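Home | Galleries | Rooms | Eating In | About | Contact

Filed under: Tables, Other People's; Small Rooms

The Round Table at Druddale: A Gallery

Words by Reiko Ebihara

Every shared building has one table that does all the work. At Druddale it is round and it is marble, and over the years it has hosted lunch, a great many arguments about lunch, two birthdays on the same afternoon, and one long evening when Minoru Uchida tried to teach everybody bridge. I have eaten at it more often than I have eaten at my own.

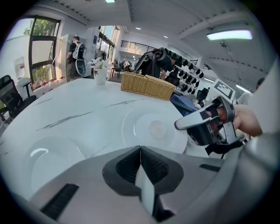

The marble table with two white plates out, the wicker basket toward the back and the white flowers beside it. Daylight courtesy of the tall window.

I asked for a full gallery and have been allotted space for one photograph, so the rest of the entries are notes. Please supply your own lighting.

The marble
White, with thin gray veining, and as forgiving as a tax inspector. Lemon juice is the enemy. So is red wine, and so is Mitsuko Sakai's pickled beet salad, which was banned in January and came back under a different name. We wipe up with a damp cloth and a drop of mild dish soap, then dry it with a towel. Vinegar spray lives in the bathroom and stays there. A previous tenant left a dull ring the size of a jam jar, and we have all learned to put something over it when guests come.

The shape
Round tables are supposed to be democratic. Ours has a head anyway, and Emiko Kinoshita sits at it. The advantage of no corners is that you can squeeze in one more person than is sensible. The disadvantage is that the person always comes. We have managed 7 for soup, with elbows kept in and the bread passed overhead.

The plates
White, because white plates can be replaced when somebody drops one, and somebody will. We started with 13 from a restaurant closing down in Clulevville. I am not going to say how many are left, as the person responsible reads this page. They stack well, they make cheese on toast look intentional, and they show every fingerprint on the rim if you stand on the wrong side of the window.

The basket
Rectangular, woven, light tan. Officially it is for bread. In practice I have pulled out of it a bus timetable, a single glove, takeout menus for Šimkus (the dumpling place, which stopped delivering to us after the business with the stairs) and a lemon that had been there long enough to have opinions. Bảo Bạch empties it on Fridays and puts the contents in a neat row for their owners to be ashamed of. A wicker basket can be cleaned with a dry paintbrush, by the way. I was skeptical too. It gets the crumbs out from between the weave, and you feel like an archaeologist for a minute or so.

The flowers
White ones with green leaves, in a small white vase. I have been told what they are several times and have nodded each time. The vase is small on purpose: a tall one on a round table means you spend dinner leaning around it to see who is talking, and then pretending you were stretching. Fresh water every couple of days if anyone remembers.

The window
Tall, dark frames, trees outside. It is the reason the table is where it is, though the original plan had it in the middle of the room under a lamp Minoru bought in Tuditz. The lamp weighed more than expected and the ceiling had views on the matter. The little red things on the sill have been moved for cleaning and put back so many times that I consider them part of the building.

The cabinet
Tall, white, and the only thing in the room with a policy. Anything left on the table overnight goes inside it, on the bottom shelf, and you have to ask Emiko for it back. She will make you describe it first. I once spent a good ten minutes describing my own scarf.

The office chair
Black, on permanent loan from somebody's desk. It is the most comfortable seat at the table by a long way, which explains why people who claim to eat lunch at one o'clock keep turning up at a quarter to.

Next month: the coat hooks, with more pictures if I can get them past Mitsuko.

We use cookies to remember your preferences. Accept | Manage settings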